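How do I clean up a pale wood desk without wrecking it?
Posted by Suselholm, December 2024

Hi all! I've inherited a light wood-look table with a fine grain and one of those round grey grommet caps near the back for cables. I'm turning it into a potting and paint bench (I know, I know). My long dark green tray lives on it and the side is all tan and beige splashes by now, so the table's next. Do I seal it, or just wipe it and hope?
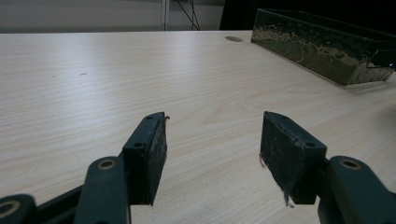
I've got 600 mL of leftover clear coat from the deck and I'd love to use it up if that's not a silly idea. I'm in a rental, so no sanding in the living room please!

Adanech Abdella
Don't use deck coating indoors, it stays tacky for ages and the smell is awful. I did mine in May with a water-based satin, two thin coats, and went over it lightly with 600 grit in between (outside, on the balcony). First work out whether it's real wood. Pop the grommet cap out and look at the cut edge of the hole, you'll see layers or chips if it's a board with a printed top. If it is, skip sealing altogether and get a mat. And keep your water in something heavy, I've knocked over more cups than I can count.

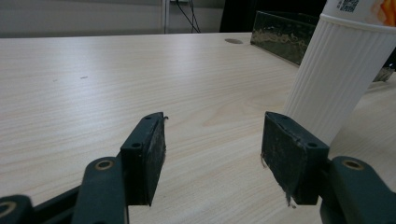
Can I leave a cup sitting on bare wood while I work?
For an hour or so it's usually fine, but put a saucer or an old tile under it and wipe up any ring straight away.

Risar
just get a mat, mine was some 50 bucks and it's lasted years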